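My aunt Delwyn left me her house in Bremley, and also, as I found out on the drive up, her feud with the woman next door.

I'd known there was a feud. I just figured it ended when one side died! But Shona Lowther was standing at the fence before I'd even got the trunk open, arms folded, and the first words she ever said to me were, "I suppose you've come for the ladder."

I had not come for the ladder. I didn't know about any ladder.

"She lent it to me in July," Shona said. "Then she told everyone at Watkins I stole it."

So I did what any tired person does – I said I was sorry, went inside, and lay down on the bed in my shoes.
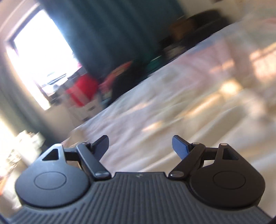

*The bedroom, Bremley.*

I couldn't sleep, of course. Around nine I got up and started on the kitchen drawers, and under the takeout menus (so many menus, and she hated takeout) I found a notebook. Every page was Shona. Shona's bins. Shona's wind chimes. Shona brought soup, too salty. Shona drove me to the clinic, 18 miles, wouldn't take gas money. Shona has the ladder, told her to keep it, she won't listen.

I read that last one a few times, standing up.

Then I went out in my socks and knocked on her door. She opened it so fast she must have been in the hall.

"It's yours," I said. "The ladder. She wrote it down."

Shona looked at the notebook and didn't take it.

"Was the soup in there?" she asked.

"Yeah," I said. "She loved it."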